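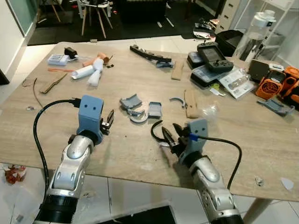 Subject: Re: [platton-water] New meters, and the savings they promise

I read the Plevance leaflet twice and I still don't see where the savings come from. It says a typical household will use less water once the new meter is in. A meter measures. It doesn't fix a dripping tap.

The leaflet gives 1168 homes fitted by October 2022. Fine. It then gives bills for 845 of them. What happened to the rest? Maybe they moved, maybe their bills went up — I'd like to see them before I sign anything.

My own bill for August was 637 gallons over the month before, with the same two people in the house and no garden to speak of. The old meter may be wrong. So may the new one.

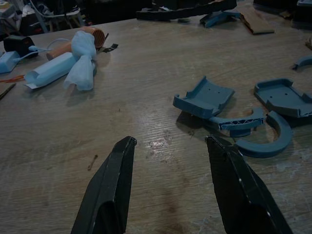
Halász wrote:
> We had ours put in last spring and the bill did drop, but we also
> replaced the toilet that month, so I wouldn't swear to the cause.
> Ask for a test of the old meter first. Punier did ours and it
> took 2 visits.

Thanks, I will ask for the test. The toilet is my point, though. If every house that got a meter also got a plumber looking around, the leaflet is giving the meter credit for the plumber's work.

Has anyone on the list had a meter fitted and changed nothing else? Please post both bills if you still have them.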